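Four Hundred Ways to Pick Up a Cup

3 June 2021

When Leire Cabello asked if I wanted to help "teach" the arm, I pictured something with a chalkboard. What I got was a green tablecloth and enough bright plastic tableware for a toddler's birthday. The target is 400 good examples by the end of the month. An example is one object, picked up and put down somewhere else, without drama. Most of my early ones had drama. 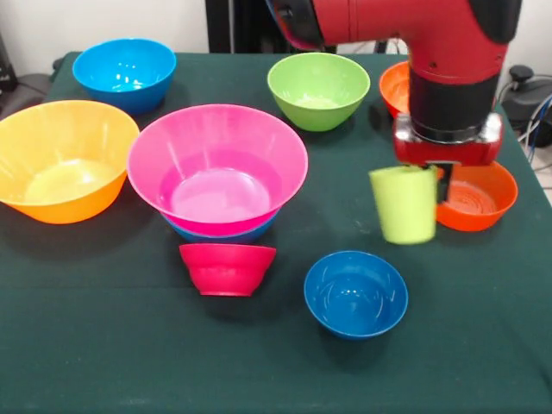
What counts as good

Forough Zarei keeps the rules, and she is strict about them. If you hesitate over a bowl for more than 5 seconds, it's out. If you nudge the neighbor on the way in, out. I argued that people nudge bowls all the time and live full lives. She deleted the take while I was still talking.

Between takes we shuffle everything, so the model can't just memorize that pink lives in the middle. You'd think messing up a table would be easy. I keep making the same mess – apparently I have a style – so now Olesia Tkachenko does the shuffling and I'm only allowed to drive. 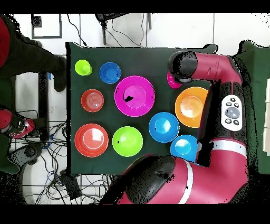 My best run so far is 8 clean takes in a row, and then I got cocky with a cup. Cups are worse than bowls. A bowl has a big generous rim to grab, while a cup wants you lined up properly, and I park the way I line up grippers. Asmaa Alaoui trains the first model tomorrow on whatever we have. Leire says it will pick up my habits along with everything else, so I've started sitting up straighter.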